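FLILOLDALE VILLAGE HALL ASSOCIATION
Minutes of the January meeting, held in the small room at 7.30 pm

Present: Vidar Haugen (chair), Struan Rankin (minutes), and nine members.
Apologies: two received by email.

1. Minutes of the last meeting
Agreed, with one correction. Under item 4 the boiler service was put down as done. It had been booked only. It has now been done.

2. Money
The balance stands at £3,030. Hire income since the last meeting was £439. The roof fund is separate and holds £2,343. The insurance renewal is due before Easter and VH will ask for a second quote.

3. Roof
Kwok have looked at the north side and will replace the slipped slates and the length of lead by the chimney. Their price does not include scaffolding. SR to ask whether the porch can be done on the same visit. A member asked about the damp patch over the stage. Kwok think it is condensation. To be looked at again after the slates are done.

4. Hall hire
The Skullier dance group want to move to the later slot and were told yes, provided they lock up. The rate for regular users stays as it is. One-off bookings will need a deposit from now on. Agreed, with one against.

5. Kitchen and tables
The crockery has got very mixed. Plain, pale pieces are to be kept and the chipped patterned plates put out at the next jumble sale. Members were asked to wipe down the tables after use and not to stack them against the radiator.

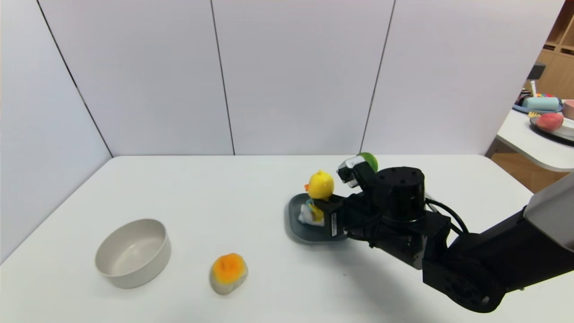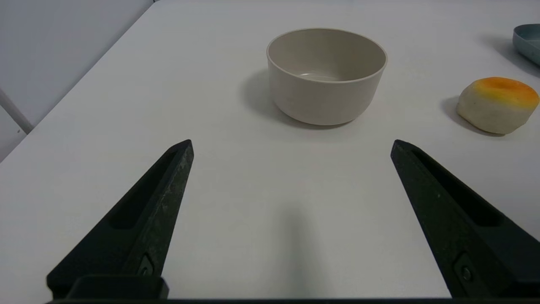
Item 5: white tabletop in both pictures, plain round bowl in the first.

It was also agreed to buy a new urn. The old one trips the switch when the oven is on. Spending limit to be settled by email.

6. Car park
More than 21 cars were there for the quiz and several were left on the verge. The neighbour opposite has complained about her gate being blocked. VH to write to her and put up a sign. Marking out bays was discussed and left for the summer.

7. Newsletter
Plistent will print the spring issue at the same price as last time. Copy to SR by the end of the month. The walking group's page was late again and will be left out if it is late this time.

8. Any other business
The key to the outside store is missing. Whoever has it, please return it to VH.
The piano needs tuning before the concert. SR to arrange.
A request to keep bees behind the hall was turned down on account of the playgroup.

The meeting closed at 8.50 pm. Next meeting in the small room at the usual time.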